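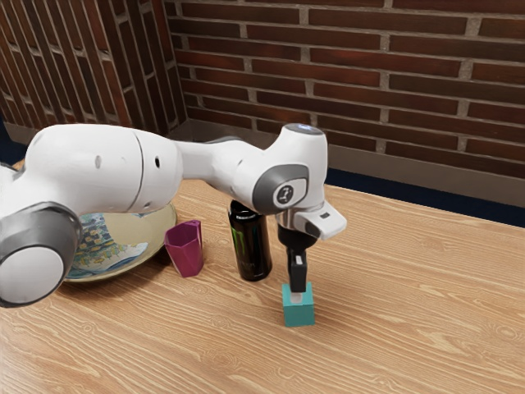
Pallance Timber Finishes: Frequently Asked Questions

Pallance Hardwax is a blend of plant oils and waxes for interior timber that is handled daily, such as benchtops, desks and dining tables. It penetrates the surface fibres and cures in place, leaving a thin layer that can be repaired in patches. Colour change depends on the species. On a light tabletop like the one under the small teal cube, the clear grade adds a slight yellow cast, and the Natural grade contains enough white pigment to offset it. Dark species need the clear grade only.

Which grit should I finish at?

Sand to 100, vacuum, then finish at 120 for floors or 150 for furniture. Do not go finer than 180. A burnished surface will not take up enough oil, and the coat will stay soft. End grain may be taken one grit further than the face so that it does not darken more than the rest of the board.

How many coats are needed?

Two on furniture. Benchtops near a sink need 3. Apply each coat thinly with a white nylon pad and remove all excess within 15 minutes. Excess left on the surface dries tacky and has to be cut back with solvent.

What area does a tin cover?

One litre covers 32 square metres per coat on close-grained timber. Open-grained timber, including most oaks and ashes, takes more on the first coat. Offcuts from the same boards are the best guide.

Can it go over an existing varnish or polyurethane?

No. The old coating must be removed completely, including from the grain. To check, put a few drops of water on the sanded surface. If they bead, coating remains.

How long before the table can be used?

Light use is possible after 24 hours at 20 degrees. Keep water, hot dishes and rubber-footed appliances off it for seven days. Curing slows below 12 degrees, and we do not recommend application below that temperature.

White rings have appeared. Is the finish faulty?

Usually the ring is moisture held in the wax layer. Leave it for two days in a ventilated room. If it remains, rub the area with a grey pad and a small amount of Pallance Refresher, following the grain, and buff dry. Black marks are a reaction between iron and tannin, and sit in the timber itself. These need oxalic acid and a full recoat of the board.

What should I clean it with?

A damp cloth and a neutral soap. Avoid vinegar, ammonia, bleach and microfibre cloths sold as abrasive.

How should I dispose of used rags?

Oil-soaked rags can self-heat and catch fire. Lay them flat outdoors, in a single layer, until stiff, or submerge them in water in a lidded metal container. Never leave them bunched up in a bin. The same applies to pads and sanding dust from freshly oiled timber.

Does the product keep once opened?

Yes, for 12 months if the lid is sealed and the tin is stored upright away from frost. Skin on the surface can be lifted off in one piece. Strain the remainder before use. Discard anything that has gelled.

Where is it sold?

Through the Fanville and Surkside trade counters, and by post in the one-litre size. Unopened tins may be returned within 90 days with the receipt. Tinted tins are mixed to order and cannot be returned.

Page last revised Friday, March 21, 2025.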